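The budget meeting was at four, and the head of purchasing at Preleck had brought biscuits, which is how you know a budget meeting is going to be long. Preleck sets up handling equipment for small kitchens and canteens, and this year it has decided to collect its own demonstrations of people clearing and laying tables before it pays for a single arm.

"Everyone wants to start with the arm," she says. "The arm is the bit you can show the board. You can't get a board excited about finger pads."

Her spreadsheet has a tab for finger pads. It also has a tab for screws, and one called "things we forgot last time", which is the longest. She scrolls through it with what looks like affection.

The plan is to buy four hand-held grippers, to be used by staff for three months. The allowance for each is £1,260, including spares, and she defends the figure like a family recipe. Huletti quoted for a finished unit with a service contract. Bunnag quoted for a kit, with a drawing of the kit that she describes as "optimistic". She went with the kit.

"The contract was lovely. It covered everything apart from the parts that wear out. I asked what was left and they sent me a brochure."

Spares are where she gets stern. Her rule is to order the fingers with the tool, on the same order number, and to keep them in a drawer that locks. People borrow fingers, she says. They mean to bring them back.

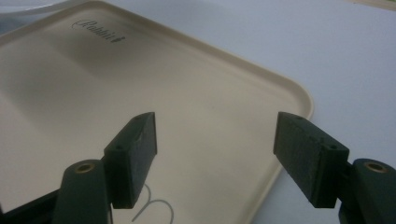 Green finger pads and their pivot arms over a cream tray marked "Rabbit".

Trays have a budget line of their own, and it caused more argument than the grippers. One camp wanted a single model bought in bulk, so that every recording would match. She wanted a jumble.

"A canteen doesn't own one kind of tray. It owns whatever survived. If we only practise on the smart ones, we'll have a very expensive machine that's frightened of the others."

She won that one, and spent very little doing it. The engineers asked for pale trays as well as dark ones, and for rims of different heights, and she says it was the only shopping list of the year that she enjoyed.

The software was less fun. Havix, which will store the recordings, charges by the seat, and her first draft had eight seats in it. She asked each person on the list when they would log in. The second draft had three.

"I'm not mean," she says. "I just ring people up."

Does she have advice for a firm drawing up its first budget of this sort? She thinks for a while and takes a biscuit. Put the staff hours in, she says. Holding a gripper all afternoon is work, and somebody's manager will want to know which pot it comes out of. Ask for the price of the second set of parts before you agree to the first. Leave a blank row at the bottom.

And the arm itself? It is in the plan for January, as a single line with a question mark where the price should be. The board has already asked what colour it will be.

"I've told them it's under review," she says, and opens the tab for screws.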